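Forum > Workshop > Mobile arms and grippers > Fingers don't meet square after refit

Gripper fingers out of line since I changed the pads - what have I missed?
Asked in June by dollton_mike

Hello all, first post so be gentle. I look after one mobile arm for Dollton, a small outfit that tries out tidying and fetching jobs in furnished bedrooms (drawers, bedding, things on bedside tables, that sort of stuff). I'm not a robot engineer, I came from fixing vending machines, and most of the time the two jobs are more alike than you'd think.

It's a two-finger parallel gripper with the wrist camera looking out along the fingers. Last week I took both fingers off to clean behind them, put new grip strips on the inside faces and bolted it all back. Since then it closes with a tiny step at the tips. One finger lands a hair before the other and a hair higher. On big things you'd never know. On a drawer front it's a pain, as the panel gets nudged sideways before it gets pulled, and if the drawer has any curve to it the whole thing goes off at a slant and the arm stops with a force warning.

What I've tried so far: undid the finger screws and did them up again, ran the homing routine, swapped the left and right fingers over (no change, the step stayed on the same side, which I thought was interesting). The closed reading on the controller used to be 8 and now it says 2 when the fingers touch, or sometimes it never quite gets there and hunts back and forth. I don't know what the units are, the manual is a photocopy of a photocopy.

The fingers are the tall tapered sort with the long slot through the side, rough black finish. They've got a fair few scuffs on them but I can't find a crack anywhere.

Is it the strips, the screws or the carriage? And do I need to redo the camera as well, or is that a separate thing? I'd rather not send it back to Furtado if I can help it, last time they kept it for most of a month.

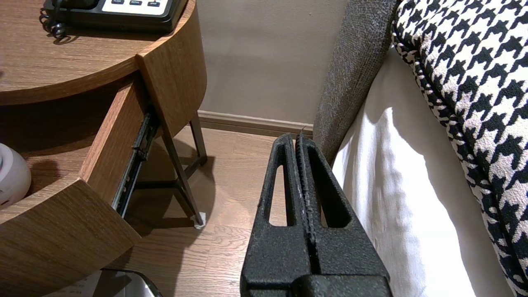
Reply by Genivaldo Nogueira, 4:40 in the afternoon

Right, I've had one of these in bits more times than I'd like, so let me have a go. You've already done the most useful test without meaning to. If you swap the fingers and the fault stays on the same side, then the fingers are fine and whatever you stuck on them is probably fine too (assuming the strips stayed on their own fingers when you swapped). That leaves the seat the finger bolts on to, or the carriage underneath it.

My money's on the seat. When you pull the fingers there's a little ledge that each one sits against, and grit loves it. Bedrooms are awful for this - fluff off the bedding mixes with whatever grease is about and packs into a sort of felt. You can wipe it and it looks clean and there's still a skin of it in the corner. I use a wooden cocktail stick and a bit of alcohol on a lint-free cloth, and I keep going until the cloth comes away white. Don't use a screwdriver tip! I did that once and raised a burr, and then I had exactly your fault but self-inflicted.

Then put it back in this order. Power off and brake on first, please, and keep your fingers out of there when you bring it back up.

Fit both fingers with the screws only just nipped, so they can still move.
Close the gripper by hand on something you know is flat and parallel. I use an old steel rule, the thick kind.
Push both fingers down on to their ledges while it's closed on the rule, then tighten a bit at a time, going from one side to the other.
Take the rule out, close it again and hold a torch behind. You want one thin even line of light from bottom to tip, or none at all. If it's a wedge, go back and do it again.

Mine took three goes the first time and I was quite cross by the end.

About the reading: thicker or thinner strips will shift it, so a change from 8 to 2 doesn't worry me by itself. You do need to teach it the new closed point, though. If the controller believes the fingers should meet somewhere they can't, it'll hunt, just as you say. On the Plastar controllers it's under the tool menu, and I think it wants the old value cleared before it'll take a new one. On others I couldn't tell you.

Camera is separate and I'd leave it till last. If you didn't undo the bracket, it's likely where it always was. I do a quick check by closing the gripper and seeing whether the seam between the fingers sits in the same spot as in an old saved view. If it has moved, redo the calibration, and if it hasn't, go and have your tea.

Reply by Dirceu Coutinho, 7:15 in the evening

Agree with most of that. Two things to add.

Check the screws are going back in the right holes. On the Numell version of this gripper (part 885 if I remember right) one side takes a slightly longer pair, and if you mix them up the long ones bottom out before they clamp. Feels tight, isn't tight. That would fit with a step on one side only.

Also, how hard are you closing on the drawer? We had ours at 80 per cent force because somebody wanted it to "feel confident" and it was shoving curved drawer fronts all over the place. Turned it well down and half the force warnings went away. With a rounded front I'd come at it square to the bit you're gripping as well, which may not be square to the furniture, and let the arm follow the slide once it starts to move.

Reply by wristcam_bob, 9:05 in the evening

Had the same, bought new fingers. Worked for me but I don't know why.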